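Stader workshop notebook — hand-held grippers, second pair
May 8, 2019

Long evening, good evening. I came in meaning only to redo the strain relief on the left gripper and ended up staying until my tea had gone cold twice, so I'm writing this down before I forget which screws went where.

Where we'd left it in April: both units closed fine in the air and then went soft as soon as they met anything heavier than a foam block. I had blamed the springs (sorry, springs). The real trouble was a pivot hole I'd drilled a hair too wide on the inner plate, so the jaw twisted when it should have been pushing. I cut new plates from the black sheet left over from the Maldonado project, reamed the holes by hand very slowly, and the wobble is nearly gone. There's still a touch of it on the right one if you go looking.

The cables come out the way we talked about and I like it a lot better, though I keep wanting to rest my wrist exactly where the left one runs. A longer lead would help. There's a coil of the thin stuff in the drawer marked Imville, 300 cm if the label can be believed, and I may just use that.

Then on to lifting things, the fun part! I've been working with one unit in each hand and a drinks bottle between them, pressing in from both sides, and it's a surprisingly nice way to learn what the jaws are doing. You feel the plastic give a little through the handles before anything slips. I've also been leaving a clear plastic bag in the mix, as the bag is what caught us out before — the folds get in between the jaw and the bottle and you think you've got hold of something when all you've got is bag.

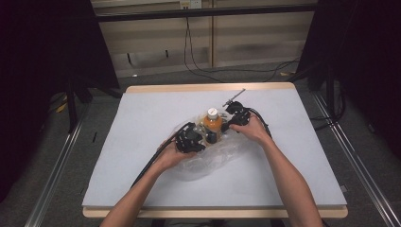 The logger runs at the same time and writes both sides to one file. My longest take tonight came to 3675 lines, and reading back through it the left side has a flat patch starting at line 920 where the value simply sits at 211 and won't budge. I don't think that's the gripper. It smells like the connector, the one I crimped in a hurry, and I'd rather redo it properly than chase it in the code. If any of you get in before me, please leave that cable alone so I can see it misbehave once more.

Still to do:
Re-crimp the left connector, then a full take with no bag for comparison.
Thin rubber on the jaw faces. The Teltum offcuts are too thick, I tried.
File the sharp corner on the right handle, it has found my thumb every single time.
Order more of the small locknuts, we're down to the ones that don't lock.

Spare plates are in the tin on the top shelf, old wide-hole ones are in the scrap box. Please don't mix them, they look exactly the same until you put a pin through.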